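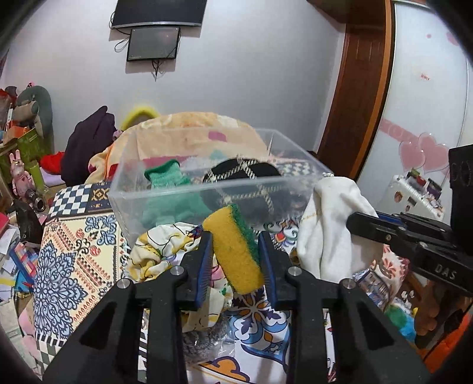
Figure 2. Prise d'une éponge devant un bac transparent ; à droite, une seconde pince tient un linge blanc. Démonstration de l'atelier Lilleo.

4.2. Ce que montre une journée portes ouvertes

Les démonstrations publiques occupent une place ambiguë dans la littérature sur la manipulation domestique. On les cite volontiers dans les introductions, rarement dans les sections de résultats, et presque jamais avec un protocole. Nous avons donc assisté à celle que l'atelier Lilleo, rattaché au programme Vineck, a tenue le mercredi 16 février 2022, avec une grille d'observation établie avant la visite et que nous nous sommes interdit de modifier sur place.

Le programme distribué à l'entrée annonçait une « manipulation d'objets souples en environnement réel non préparé ». L'expression mérite qu'on s'y arrête. Le décor a certes l'apparence d'une chambre habitée : couvertures en tas, vêtements, affaires serrées sur le côté gauche (figure 2). Mais un arrière-plan encombré ne rend pas la tâche difficile pour autant. L'éponge, avec sa face jaune moutarde et sa couche abrasive vert foncé, est un objet compressible, de forme régulière, qui offre deux flancs opposés aux garnitures bleues des doigts. Elle pardonne beaucoup d'erreurs de placement. Le linge blanc qui pend en longs plis à côté du bac pose un problème autrement sérieux, et c'est sur lui que nous attendions des chiffres.

Nous n'en avons pas obtenu. L'animateur a évoqué un total de 200 prises réalisées depuis août, toutes catégories confondues, sans préciser la part des textiles ni la définition retenue pour une prise réussie. Un objet soulevé puis relâché à côté du bac compte-t-il ? La question a été posée par un visiteur - elle a reçu une réponse aimable et sans contenu.

Notre propre relevé porte sur onze essais, dont sept avec des objets souples. Il est trop court pour soutenir une estimation de taux, et nous ne l'utilisons pas ainsi. Il permet en revanche de consigner deux points que le discours d'accompagnement passait sous silence. D'abord, l'ordre des objets était choisi par l'équipe, qui commençait chaque série par les plus rigides. Ensuite, les reprises n'étaient pas annoncées comme telles : après un premier contact manqué, la pince revenait sur l'objet et l'ensemble était présenté comme un seul geste.

La transparence du bac appelle une remarque semblable. Le gant vert tricoté s'y devine à travers la paroi avant, mais flou, et le motif de la couverture se lit sous le récipient. Un système de perception qui traiterait correctement ces superpositions aurait de quoi intéresser. Rien, dans ce qui nous a été montré, n'établissait que la paroi jouait un rôle quelconque dans la décision de prise, l'éponge étant tenue devant le bac, bien dégagée.

La comparaison avec le jeu d'épreuves Prudden est ici instructive. Les objets y sont tirés au sort et toute reprise est comptée comme un échec suivi d'un nouvel essai. La grille de Takács, plus souple, tolère les reprises à condition qu'elles soient horodatées. La démonstration observée ne satisfait ni l'une ni l'autre de ces règles, et nous ne voyons pas ce qui l'en empêchait : un tirage au sort et une feuille de relevé auraient suffi.

Nous classons donc cette visite parmi les sources de niveau C au sens de la section 3, c'est-à-dire recevables pour décrire un dispositif et irrecevables pour en comparer les performances. Les séries enregistrées hors public, que l'équipe dit conserver, nous ont été promises ; elles ne nous étaient pas parvenues au moment de la rédaction.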